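Flaltine Word List

README, version 3

This is a list of dialect words from the Flaltine valley, with meanings in standard English. It has 355 entries. I started it for my own use, when I was writing down my grandmother's letters and could not find half of her words in any dictionary.

What is in the folder

words.csv – the list itself, one word in each row
sources.txt – where each word comes from
old/ – the previous versions, kept only so that old links do not break

Columns in words.csv

word: the spelling I have chosen. There is no official spelling, so please do not take mine as correct.
variant: other spellings found in the letters, separated by a semicolon.
meaning: short, in English.
village: Broltance or Jetuvmont. Empty if the word is known in both.
heard: "yes" if I have heard it from a living speaker, "no" if I have it only on paper.

Of all entries, 263 are marked "yes". The rest should be used with more care, above all the words for weather, where two writers often disagree.

Known problems

Words for farm tools are many and words for feelings are few. My grandmother wrote mostly about work.
In 11 rows the meaning ends with a question mark. I have left it there on purpose.
Stress is not marked. In Jetuvmont it falls one syllable later than in Broltance, but I did not find a simple way to show this in a table.
The Kováčik notebook is only half typed. Its second part has water damage and I read it slowly.

Changes

Version 3 adds the village column and removes double entries. The file is now saved as UTF-8 – in the older ones the accents were broken on some computers.

Use

You may copy and change the list for any purpose. If you print it, please give the name Viera Rusnák and the version number. Corrections are welcome, also small ones, and it helps me if you say which village your speaker is from.

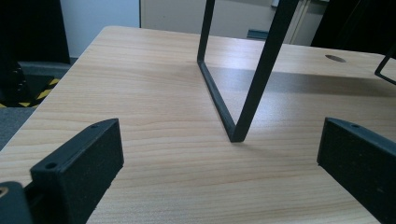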